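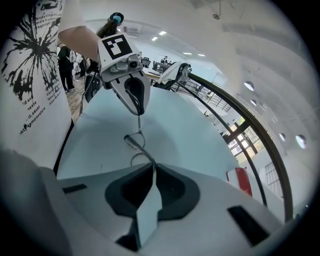
Attachment 1: camera view from the lower gripper, second gripper and cable above the table

Ticket: cable handover, tracking loss on second gripper
Project: Selitholm
Site: Gavura, upstairs table
Opened: Saturday, May 16, 2026
Priority: normal
Status: waiting on parts

Problem
Two-handed cable demos recorded with the hand-held grippers are failing the pose check. The operator holds one gripper low with the pad up and brings the cable in from above with the other. When the two get close, the pose of the upper gripper jumps sideways and the Sirkico importer drops the rest of the episode. Out of 340 episodes imported, 179 were rejected. Single-hand demos from the same setup import clean.

Expected
One continuous path for each gripper from pickup to release.

Log excerpt
import: episode start, 2 devices
import: device B pose ok
import: device B jump over limit at sample 2,110
import: episode truncated, marked REJECT

Tried so far
1. Recalibrated both lenses. No change.
2. Swapped the left and right units. The fault stays with the upper position, whichever unit is in it.
3. Checked the clocks. Offset between units is 3 ms, within spec.
4. Raised the jump limit in the importer. Episodes pass, but on replay the arm pulls the cable off to one side. Put the limit back.
5. Draped a plain sheet over part of the tabletop. Worse.

Reply from support
The tabletop is pale and has very little texture, and the windows behind the railing are bright. With the grippers close together, the upper camera probably has few fixed points to track. The printed banner beside the table is good texture but its surface is curved and it may move if someone brushes it, so do not rely on it. Tape a Pfister pattern mat flat to the table and lower the exposure one step. Keep the square marker on top of the upper gripper turned toward the lower one through the whole approach. Re-record a short batch before doing the full set.

Update from site
Exposure lowered. Without the mat, rejects are down but still too many to train on. The jump now comes later, as the cable end reaches the lower pad. Mat ordered, delivery in June. Rejected episodes kept in the raw folder. Please do not purge them, we want to rerun the import once the mat data is in.

Support: noted, purge disabled for this project. Ticket stays open.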